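Tident Working Practice Project
Progress report no. 6
To: Mereana Grimshaw, Treloar Fund
From: Jarrah Gilchrist, Pimedholm workshop
Aug 27, 2021

Mereana,

You asked for something shorter than the last report and with fewer appendices. There is one appendix this time, and I have left it off.

Where we are

The grant asked us to write a set of house rules for small two-arm benches, try them on ourselves, and hand over something another workshop could pick up without phoning us. The draft now has 11 rules. It had 19 in the spring, of which several were the same rule written by different people in different moods. Marama Nepia did most of the cutting. I defended a paragraph on the correct naming of folders for an entire afternoon and lost.

The draft has been in daily use at Pimedholm through the whole reporting period. We logged 481 sessions against it, a session being one task set up, run and put away by one operator with the checklist filled in. The plan called for 800 by the end of the grant. We are behind where I said we would be, mostly on account of the six weeks in which the checklist was so long that people did fewer sessions in order to fill in fewer checklists. Marama has a graph of this. It is not flattering to the author of the checklist, who is me.

What the rules cover now

1. Shared space. Two arms that can reach the same spot need a written agreement about who goes first. Our draft says one arm holds and the other works, and the roles are named on the session sheet before power goes on. Swapping roles partway through means stopping, writing it down, and starting again. Operators dislike this rule more than any other and it has produced the most useful notes.

2. Ordinary objects. The tasks must use things from a real kitchen or a real desk, bought in a shop, with no tape, dots or helpful grooves added. Pots and lids have turned out to be excellent at exposing vague rules. A lid with a shallow knob gives a gripper very little to hold, the metal shines back at the camera, and the pot has opinions about staying put. Reinhold Teuber rewrote the grip section twice after a week of cookware. It now says where on an object a gripper may take hold, and asks for the rim or a handle to be named on the sheet.

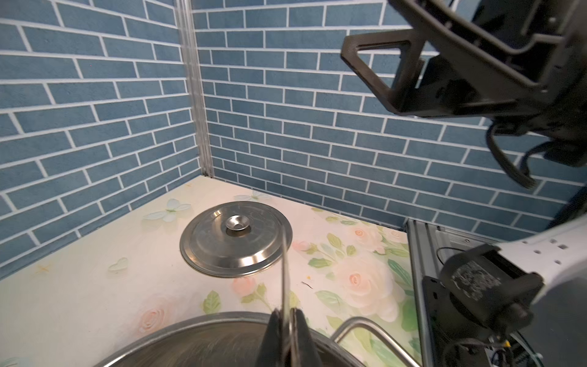 3. Backgrounds and surfaces. The bench covering and the wall covering are to be recorded by name and kept the same for a full block of sessions. We permit patterns. An early version of this rule demanded plain gray everywhere, and Florencio Moya pointed out that he had never been in a kitchen that was plain gray everywhere and would not want to eat in one. The rule now asks that any stray marks on the table be entered on the sheet too, so that someone looking at the records later doesn't take a pen scribble for part of the task.

4. Cables. This is the weak one. The draft says cables shall be "tidy," a word that three operators have interpreted in three ways, one of them apparently philosophical. We want a real test: move each joint through its full range by hand, power off, and nothing should pull, catch or rest on the work surface. Florencio is trying the wording in the next block. Until it passes I would not show you the underside of the bench, and would ask you not to look at the top of it too closely either.

5. Labels. Motor housings must carry a label a person can read. Labels wear, so the rule gives the job of replacing them to whoever signs the monthly check. We adopted this rule in the spring and have been late on it every month, which I suppose is data.

6. Stopping. Anyone in the room can stop a session for any reason and does not have to give it. The reason box on the form is optional. We removed the word "valid" from in front of "reason" at Marama's request.

The remaining rules deal with storage, training, who may change a rule, and how the record is kept. They are dull and working, and I have nothing to report on them.

The outside trial

Prusex agreed to run the draft for one block on their own bench with no help from us. They managed four days before calling. The question was whether "operator" in rule 1 meant the person at the controls or the person whose name was on the sheet. We had been using it for both without noticing. It has been fixed, and the glossary, which I had described to you as finished, is open again.

Their other comments were fair. They found the setup section easy to follow and the put-away section easy to skip, and they skipped it. Reinhold has moved it onto the same page as the setup so that you have to look at it twice.

Money

Spending is under plan. The line for outside review is untouched, as we would like to pay for a review of a draft that has stopped moving. Replacement gripper fingers cost more than budgeted and printing cost a good deal less once the checklist came down to a single side. I would like to shift the printing money to the fingers and need your written yes for that.

What comes next

The cable wording goes on trial first, then the new glossary. Prusex have offered a second block and we have accepted before they could think about it. I still expect to deliver the final rules in December. The 800 sessions will be tight. If we fall short I would prefer to tell you so in the final report than to start counting sessions in which somebody checked a bench and went to lunch, although the current definition would, I regret to say, allow it. Marama is rewriting the definition.

Jarrah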